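The Ferry to Farum

a short story

Missed the five o'clock. Of course she did. Ran the whole length of the wharf with the cake box banging on her knee and the ramp went up anyway, slow, like it was enjoying itself.

Next one in 29 minutes. She sat on the bollard. Stood up again. Bird poo.

Her mum would be on the other side by now, engine running, heater on, reading the back of a receipt because she'd left her glasses at home. Her mum was never late for anything. Her mum had been early to her own wedding and had to sit in the car round the corner in Steinbach Street, eating mints, until the priest turned up.

The phone said 5 percent. She typed missed it, next one, sorry, and sent it, and the phone thought about that for a while.
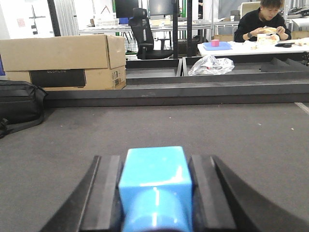
Last updated: 1 April 2018

A boy came down the wharf with a fishing rod and no bucket. He looked at the cake box.

What's in that?

Cake.

What kind?

Lemon. Well. It was lemon and now it was probably lemon on one side. She didn't want to look. She'd been up since before light with the zest and the good butter, and she'd iced it on the bus stop bench at Plurnville because the kitchen was too hot, and a bloke walking his dog had stopped to give her advice. More icing sugar, love. He was right too, which was annoying.

Is it your birthday?

No. My dad's.

Is he old?

She had to think how to say it. He would of been seventy. That was the thing they did, the two of them, every March, her and mum. Cake, thermos, the lookout above Farum where you can see the whole harbour if the cloud stays off. It never stays off. They sit in the car and look at the inside of a cloud and mum says he'd have hated this, and they have a second slice.

Pretty old, she said.

The boy nodded and cast out. The line went about as far as her shoe could of gone. He seemed happy with it.

Wind coming up now. That smell, diesel and weed and hot chips from the kiosk, and the kiosk already shut. When she was small her dad used to lift her onto the rail here, one arm round her middle, and tell her the ferry only came if you waved at it. So she waved. Every time, both hands, waved till her shoulders hurt. And every time it came. She was fourteen before it properly sunk in that there was a timetable – she'd seen it, it was screwed to the wall – and even then she was cross with the wall and not with him.

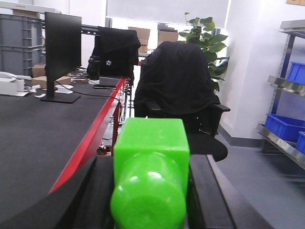 Tovora Writers' Club

The phone buzzed. One message. No rush, I've got the crossword. Then the screen went black and that was that, no more phone.

No rush. Her mum, who rushed everything, who ironed standing on one foot with the other already in a shoe. Something in that. She turned it over. Maybe the glasses weren't at home after all. Maybe there was no crossword. Maybe mum was just sitting there with the heater on and the thermos between her knees, looking at the water from the other side, same as she was looking at it from this one.

She lifted the lid. Just a corner.

Not that bad. A bit of a slump. A crack down the middle like a dry creek, and all the icing gone to one end. Her dad would of called it a cake with character. He said that about cars as well, and houses, and her first boyfriend.

Do you want some, she said.

The boy wiped his hand down his shorts. She had no knife so she used the edge of her bus card. He ate it looking at his line. Crumbs in the water, and then little fish, loads of them, coming up silver for the crumbs and not one of them bothering with his hook.

It's good, he said. It's wonky but.

I know.

Out past the point a light. Small. Could be a trawler, could be anything. She shut the lid and got the string back round the box, wrong, then right. The light didn't seem to be getting any bigger.

You have to wave, she told him.

Why?

You just do. It won't come in.

He gave her a look, the sort you give a grown up who's had a long day. But he wedged the rod under his foot, and put his hand up. And she put hers up, the one with icing on it – and they stood there on the end of the wharf waving like idiots, and the light swung round towards them.

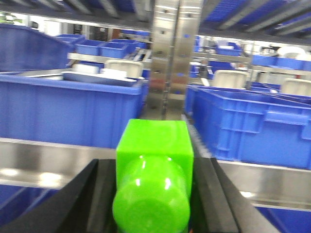 Caption: Green plastic, held on both sides.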